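Drastbridge Makers and Menders Forum
Board: Out and About
Topic: Orngate open day, worth the trip?

brasstacks
Posted 22 March 2025

Went to the Orngate open day at the Drastbridge site. For anyone who missed the notice, they're the lot doing kitchen robots, and they had two demonstrations on: one with an arm in a mocked-up kitchen, and one in the back hall with a thing on wheels they call Bravo. I stayed for both and came home with a leaflet and a sore back, as there were six chairs for the whole crowd.

Short version: it's slower than my mum, and my mum is 84. The arm picked up a mug. It put the mug down on a chopping board. Everyone clapped. Then it did it again and missed, and the chap at the laptop said it was "recovering", and we all stood and watched it recover for long enough that the family next to me went off to find the toilets.

I'd like to hear from anyone who saw a better run than I did.

pudding_lane
Reply

I was at the earlier session and it was a good bit better than that. It managed the mug three times out of three and then moved a wooden spoon from one side to the other. Fair enough, it wasn't quick. But I've been going to these things for years and it used to be a robot behind a fence doing the same wave over and over. Putting one on an ordinary worktop with ordinary clutter is a step on, and I think you're being a bit mean.

brasstacks
Reply

Was it ordinary clutter, though? I watched the staff between goes. Each time, somebody leaned in and put the mug back, and they were very particular about where. If I have to set the table for the robot so that the robot can set the table, I've set the table.

kelp_and_wire
Reply

Resetting between runs is normal. You want each go to start from the same place or you can't compare them. I do test work on conveyor kit and we'd do exactly the same.

brasstacks
Reply

For testing, yes, no argument. This was sold as an open day with the words "see it cope with a real kitchen" on the poster. I'd have liked them to let one of the kids move the mug wherever they fancied. Somebody asked for that and was told there wasn't time. There was time for a film about the company.

oldgreywhistle
Reply

The film! Same music as every other film.

Did anyone get a straight answer on price? I asked and was told it "isn't at that stage". I asked what stage it was at and got handed a pen.

pudding_lane
Reply

I got a pen too. It's quite a nice pen.

On price, I was told the plan is to lease to care homes first and not sell to households at all. The woman I spoke to was perfectly open about it. She also said the arm and the gripper are bought in and that Orngate's own work is the software. I thought that was fair of her to say.

oldgreywhistle
Reply

Care homes is what worries me. My wife worked in one. Making a cup of tea for a resident is the bit of the job where you sit down with them for a minute and find out they haven't slept. Hand that to a machine and I know what'll happen to the minute.

kelp_and_wire
Reply

That's an argument with whoever runs the home. You could say the same of dishwashers.

oldgreywhistle
Reply

A dishwasher never stopped anyone having a chat. I'll leave it there or I'll get cross.

tuppence_ha
Reply

Been reading this with interest as I couldn't get a lift. Was it a proper kitchen or one of those white boxes with a single red apple in it? When Funix did theirs last July it was a bare table and a foam cube, and they had the cheek to charge for parking.

kelp_and_wire
Reply

Much better dressed than the Funix one. Marble worktop with a dark chopping board on it, toaster and a little oven behind, tea packets in a tray on the wooden table in front, pepper, a pot with a spoon stood in it. The gripper is a Robotiq with two plain black fingers. I took this while we were waiting for them to start.

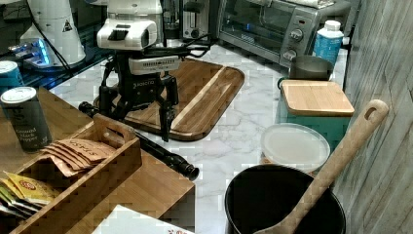 My main gripe was the commentary. The presenter talked over the whole thing, so you couldn't ask what had gone wrong on the missed grab. I got hold of one of the engineers afterwards and he reckoned it was the lighting. The earlier session had the blinds down and the later one didn't, so that might explain why pudding_lane and brasstacks saw such different things.

brasstacks
Reply

If it can't manage with the blinds up then it can't manage in my house. But thank you, that does make sense of it, and I'll take back "slower than my mum" for the morning lot.

Not taking it back for Bravo. Did anyone else sit through Bravo?

pudding_lane
Reply

I did, and no, I won't be defending Bravo. It went down the hall, stopped at a rubber mat and stayed there. They said the battery was low. It had been plugged in all through the first talk, I'd walked round the cable to get to the tea urn.

tuppence_ha
Reply

So is it worth going to the next one or not? I'd have to take two buses.

kelp_and_wire
Reply

If you like talking to engineers, yes. Go to the first session and skip the film. Ask them how many goes it takes before it gets a new object right. I asked and he said he'd have to look it up, but he wrote down my email.

brasstacks
Reply

Has he written back?

kelp_and_wire
Reply

Not yet. Give him a chance.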